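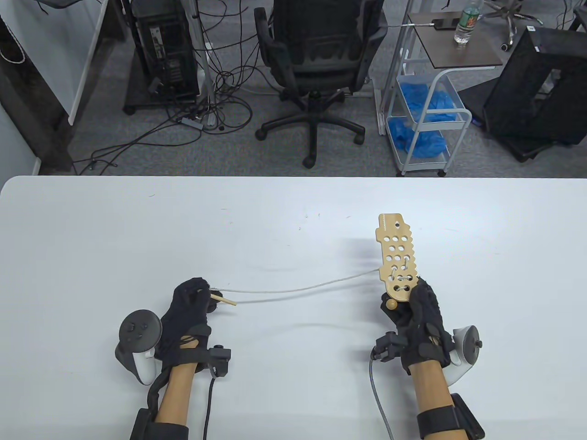
**Why does a size 4 from one store fit like a size 6 from another?**

Each company draws its own size chart, and the number on the label only tells you where a garment sits on that company's chart. Two charts can use the same numbers and describe two different children.

# Chapter 7: What the Label Says and What the Child Wears

Most people learn children's sizing the way they learn a foreign bus system, by getting on the wrong one several times. A parent buys a 3T sweater in the fall, finds in the spring that the sleeves stop well short of the wrists, and concludes that the child has grown. Sometimes the child has grown. Sometimes the sweater was a small 3T to begin with, or went through the dryer on the setting marked Heavy, or was designed with what the catalog called "a cropped, modern sleeve."

Chapter 6 dealt with fabrics and what they do when washed by people who don't read care labels. We now turn to the garment as a set of measurements. By the end of the chapter you should be able to read a size chart, draft a simple one, and explain to a customer why the chart is correct and the shirt still doesn't fit. The last of these takes practice and a pleasant tone of voice.

## 7.1 Three systems on one rack

Walk through any children's department and you will meet sizes based on age, sizes based on body measurements, and sizes based on somebody's feelings. They hang side by side, often on the same hangers.

**Age sizes** run in months for babies and in years for toddlers. They are popular because everyone knows how old the child is. Their weakness is that children of the same age come in a wide assortment of shapes. A label reading "12 months" may mean that the garment fits until the first birthday, from the first birthday, or during some unspecified stretch in the neighborhood of cake. Check the chart every time. If the chart says "12 months" and nothing else, you have found a label with extra steps.

**Body sizes** are tied to height, weight, or both. They're more dependable and less popular, mainly with grandparents, who are asked to buy a gift for someone "38 inches tall" and quite reasonably buy a book.

**Letter sizes** (S, M, L, and their relatives) collapse several sizes into one. They suit hats, loose robes, and anything with elastic in it. They don't suit pants, though this has never stopped anyone from making pants in them.

A word on the letter T. In toddler sizes it traditionally signals a cut with room in the seat for a diaper. A 4T and a plain 4 may share a chest measurement and part ways entirely below the waist. Students tend to forget this. Customers with a child in diapers tend to remember it, at volume.

## 7.2 A chart with a past

Let us follow one size chart through its working life. Plivora is a small label that makes knit playwear: leggings, tunics, and a hooded romper with ears. Its first chart was drawn up at a kitchen table, using the measurements of the children who happened to be in the house. There were 2 of them, and they were siblings. Both had long legs.

For a season this went well. The leggings sold to families who liked to roll up a cuff, and the cuff was praised as a thoughtful feature. Then Plivora took on its first large retail account, a chain called Lowther, and the leggings met the general public.

Lowther sold 311 pairs in the first month of the order and took back 207 of them. The return slips offered a menu of reasons, and nearly every customer had ticked "too big." A fair number had then bought the next size down and sent that back as "too small." Both groups were telling the truth. The legs were too long for the waist, so a child who fit one end of the garment did not fit the other.

Plivora's first response was to add a line to the hang tag: *Runs long. Runs slim. Size up or down as needed.* We print it in full because you will someday be tempted to write something like it. It is accurate, and it gives the shopper nothing to act on.

The second response was better. The company hired Pukent, a pattern service, to measure the leggings as sewn and compare them with the leggings as drawn. There turned out to be two separate problems. One was the chart, which described a pair of unusually leggy siblings. The other was the sewing floor, where the waist casing was being turned over twice as far as the pattern asked, since somebody had decided it looked neater. It did look neater. It also ate into the rise on every pair.

The revised chart arrived in March, with a shorter inseam in all the toddler sizes and a note to the factory about the casing, underlined. Returns fell to a level that Lowther's buyer described in an email as "normal," and in the children's trade that is a love letter.

Keep the Plivora leggings in mind as you read. We'll come back to them in 7.4, for grading, and again in 7.6, where the romper with ears causes trouble of its own.

## 7.3 Body, garment, and the space between

Every size chart is really two charts, and shoppers are usually shown only one.

The **body chart** lists the measurements of the child the garment is meant for. The **garment chart**, sometimes called the finished spec, lists the measurements of the garment itself, laid flat and behaving. The difference between them is **ease**.

Ease comes in two kinds. *Wearing ease* is the room a body needs in order to sit, reach, breathe, and hang upside down from a couch. *Design ease* is whatever the designer adds on top for looks. A fitted tee has little of either. A poncho is nearly all design ease, with a hole for the head.

Stretch fabrics complicate matters, as they do most things. A knit legging may be cut smaller than the child it fits and rely on the fabric to make up the difference. This is called **negative ease**, and it's the reason you should never hold a pair of leggings up against a toddler in a store and announce that they'll never go on. They will go on. Getting them on may take both parents, but that's a matter for a different textbook.

When you read a chart, ask which of the two it is before you do anything else. A chest listed at 23 inches means one thing if it's the child and another if it's the shirt. Many online listings mix the two, giving height from the body chart and chest from the garment chart, in the same row, in the same typeface. The Retance workbook that goes with this course contains several real-looking charts with this fault built in. Please don't write to us about them. They're meant to be wrong.

### Before you go on

Find two children's garments marked with the same size and made by different companies. Hand-me-downs are fine and often more instructive, provided the label is still legible and you note that they've been washed. You'll need a flexible tape measure and a flat surface with nobody coloring on it.

- Smooth each garment without stretching it. If it springs back, let it.
- Measure the chest one inch below the armhole, from side seam to side seam, and double the figure.
- For pants, measure the inseam along the seam from crotch to hem. Measure the waist twice, once relaxed and once with the elastic pulled out.
- Write everything down as you go, in pencil, with the company's name at the top of each column.

Save the sheet for the next section, where we use it to work out how much each company thinks a child grows between one size and the next. The answers vary, and a few of them are alarming.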